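Bench Notes > Arms > Faults > Parts Wanted > Older Entries
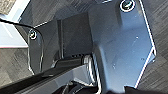
Tuesday, a little after four, and I want to get the grip fault down while it's still fresh, since Samira Awwad has the arm tomorrow and I won't be in until late. We had the third stall of the day on the Plornance arm, and this time I stopped everything and went over the gripper with my nose practically touching it. My first suspect was the cable, the thin black one that curves down toward the rounded end of the darker plate, because we have all had a bad time with cables on this arm (I still feel guilty about the one in December). I unplugged it, plugged it back in, wiggled it at both ends, and got clean readings every time. So then I moved on to the short silver roller tucked in between the long black bar and the bracket, and that's where I should have started, if I'm being fair to myself.

What happens is this. The arm goes in for the reach, closes fine, holds fine, and then on opening it stops partway and the drive keeps pushing. The current limit is supposed to catch that at 1550 on the controller's own scale, and it didn't trip. I had my hand on the stop button, thank goodness, and used it. The log shows the value sitting well over the limit for 12 cycles before I hit the button - so the limit was being read and then ignored. That bothers me a lot more than the sticking does! A sticky roller is an afternoon with a rag. A limit that doesn't limit is how somebody gets a finger hurt.

I went back through the settings file and found it in the end. When we moved over to the Gusach controller, the trip delay came across as 30 and the new one counts in different units from the old one, so it was waiting far longer than any of us meant it to. I have put it back down and run 21 open-and-close moves in free air with nobody near the arm. No stalls. I also held a block of foam in the jaws on purpose to make it complain, and it tripped right away, which made me happier than a fault message probably should.

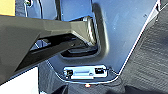

Free air is easy, though, and I don't want anyone reading this and thinking we're done. The stalls all came during reaches into a tight opening, where the jaw can get a little side load, and I think that side load is what pushes the roller over against the bar. I haven't proved it. Sleiman's old notes on the previous gripper mention something similar and blame the approach angle, and I'd love for it to be that simple.

For tomorrow, Samira:

Please keep the speed at the slow setting, and keep one hand by the stop.
Don't do any reaches into openings until the roller has been off and looked at. I left the small hex keys in the Tutwood tray.
If it stalls again, don't back it out by hand with the drive on. I very nearly did that myself, out of pure habit, and gave myself a talking-to on the drive home last week for the same thing.
Save the log before you restart, as the restart wipes it.

I'll check the other arm's trip delay when I get in. Same controller, same move, so I expect the same wrong number.

Filed under: Arms, Gripper, Safety Stops, Still Open

3 comments

samira a.
Read it, thank you. Will pull the roller first thing. Can you tell me which settings file you changed? There are two with nearly the same name.

benchnotes
The one without "old" on the end. Sorry! I'll rename them both so we stop doing this.

wren_t
We had the delay units problem on ours after the same swap. Check the homing timeout too, it came across wrong for us in the same way.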